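件名: Re: [部品整理] 丸基板とハーネスの置き場所について

Uriel Jaramilloです。2023年1月25日の棚卸しで決めた内容をまとめます。

Higinio Camachoさんの投稿:

> Rullano向けの丸い基板とハーネスが同じ箱に入っていて、取り出すときに端子が基板に引っかかります。分けるなら、どの容器を使えばよいでしょうか。
> Distnessの棚にはまだ空きがあります。

作業中に使うものはステンレスのトレーに出し、保管するものは黄色の箱に入れます。トレーには白い敷物を敷いたまま使ってください。赤い基板は部品面を上にして置き、ほかの物を重ねないこと。平形端子の付いた線は、端子を基板と反対の側に向けます。 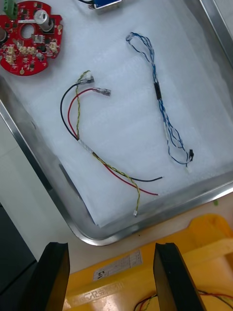
黒と赤の線は、黄黒のより線と別々に保管したほうがよいですか。

束ねたまま保管してください。白い部分でまとめてあるので、ほどくと長さがそろわなくなります。

黄色の箱は、基板用とリード付きの小物用に分けます。小物はコンデンサーもセンサーも一緒で構いませんが、線が絡まないように間隔を空けてください。品番の札はNiaziの旧番号をやめ、Brinardの番号に統一します。基板は238番です。

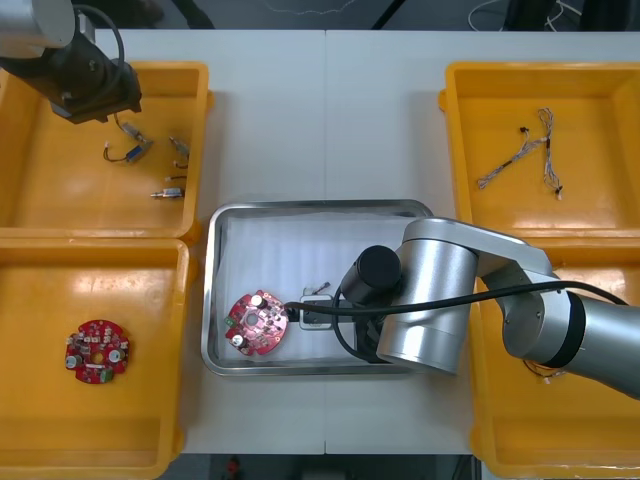 中央にトレー、左右に黄色の箱

青と白のハーネスは別の台で仕分けます。オレンジ色の天板の上で、太い束とコネクター付きの短いものを離して並べてください。太い束は先が輪になっているものがあり、そこを持って引くとよりが緩みます。持つのは黒い被覆の近くです。
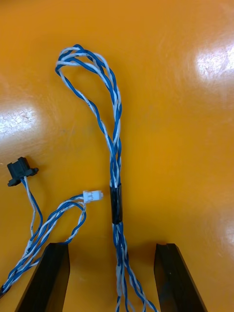
短いほうはコネクターの形ごとに袋を分け、線の色では分けません。袋の大きさは今のままで足ります。在庫表の数量は1000本のまま残っていますが、8月の入荷分を足すと2000本になるはずなので、Camachoさんのほうで伝票と照合してもらえますか。表の更新はそのあと私がやります。

Jaramillo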